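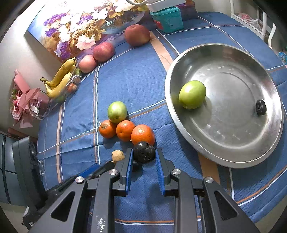
Step 1. Put all the fruit on the table first

Before you wash or cut anything, take every fruit out of its bag and put it on the table where you can see it. I use a tablecloth, because round fruit rolls less on cloth. Mine is dark blue plaid and it helps me also to see dust and small leaves, which on a white cloth I always miss.

Do not sort yet. Only look at what you have. Many people buy again the same apples when there are still four at the back of the shelf.

Search this site Enter keywords Go

Step 2. Make three groups

I learned this from my aunt, who kept a small fruit shop in Nuttall for many years. She made the groups by time, and the kind of fruit was not important for her.

- Eat today or tomorrow: bananas with brown spots, soft plums, any peach that gives a little when you press near the stem.
- Eat this week: tangerines, firm plums, ripe pears.
- Can wait: hard apples, green and red.

Press with the side of the thumb and very gently. A finger tip leaves a mark, and the mark is brown the next morning.

Dark fruit is difficult to judge with the eye. On a nearly black skin you will not see a bruise, so turn it in your hand and feel for a flat or wet place. If you find one, the fruit goes to the first group.

Step 3. Give the bananas their own corner

Bananas make other fruit ripen faster, and apples do the same thing, a bit slower. In my kitchen the bananas stay at the back of the table, near the wall, and I let them remain in one bunch. If you separate them they become brown sooner at the top.

You can wrap the stem with a small piece of plastic film. I tried it with two bunches in January and the wrapped one was good for maybe two days more. I would not promise the same result to everybody.
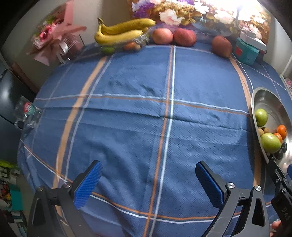
When the table stands close to a heater, move the whole row to the other side. Warm air from below is worse for bananas than a sunny window, in my experience. Flowers in the same room also suffer from ripe fruit, so if you received a bouquet, put it in water and carry it to another room after the guests have seen it.

Step 4. Fill the tray

For the fruit you want people to take, choose something wide and low. A deep bowl looks nice in the shop, but the fruit at the bottom carries the weight of all the others and nobody sees it until it smells. I like a round metal tray with a raised edge – it is easy to wipe, and it does not break when the children carry it.

Start with one apple on one side and one plum on the other side, then fill between them. Make one layer only. Leave a little space around each piece so the air can pass. Tangerines can touch each other, but plums should not.

Step 5. Small fruit in a box with a lid

Small things get lost between the big ones. Put them in a clear box, so you remember that they are there. Leave the lid a little open if there is water inside the box. I have two boxes from Brilteo and one from Listard, and I see no difference.

Step 6. Wash late

Wash only what you will eat in the next hours. Water that stays around the stem is where the mold begins. Apples I wash under the tap and dry with a towel. Tangerines I wash also, even if we peel them, because the hands touch the skin and then the inside.

Check the tray every evening. It takes one minute. Take out what is soft, and bring something from the "can wait" group in its place.

A reader, Faisal Dhanial, wrote to me that he puts the softest fruit in the front of the tray and the hard fruit behind, so the family takes the right one without thinking. I do this now too – it works well, except with my son, who always takes the reddest apple.

Last changed December 23, 2008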